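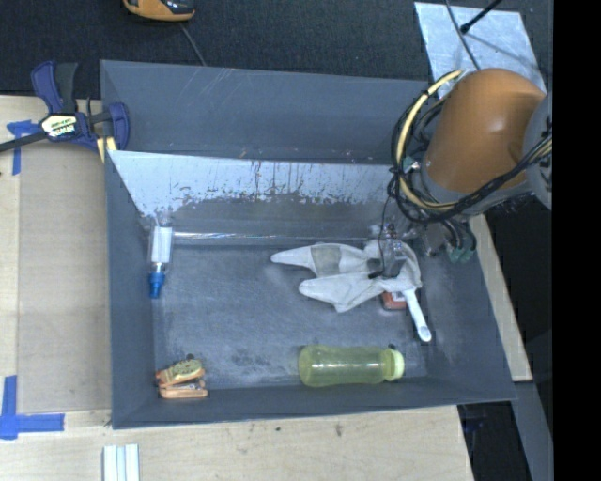 How do miners get underground?

Metal ore is rock with useful metal in it. Some of it lies near the surface and can be dug from an open pit. A lot of it is much deeper, so miners need a way down.

Shafts

A shaft is a hole that goes straight down, like a very deep well. Miners ride in a lift called a cage. Ore comes up in a big bucket called a skip. The shaft at Prulleck mine is 2105 feet deep.

Ramps

A ramp is a sloping tunnel. Trucks drive down it empty and come back up full. Most ramps wind round and round, because a straight one would end up a long way from the ore. At Wivport mine the ramp has 29 bends, and a loaded truck takes 35 minutes to reach daylight.

What about air?

Large fans blow fresh air in from the surface. It travels along the tunnels, and the stale air leaves by another shaft. Fumes from engines and dust from blasting go out with it.

Is it cold down there?

Near the top it can be chilly. Deeper down the rock gets warmer. In very deep mines the air has to be cooled before people can work.

Words to know

Ore: rock that contains metal worth digging out.
Cage: the lift that carries miners.
Skip: the bucket that carries ore.
Muck: broken rock after a blast.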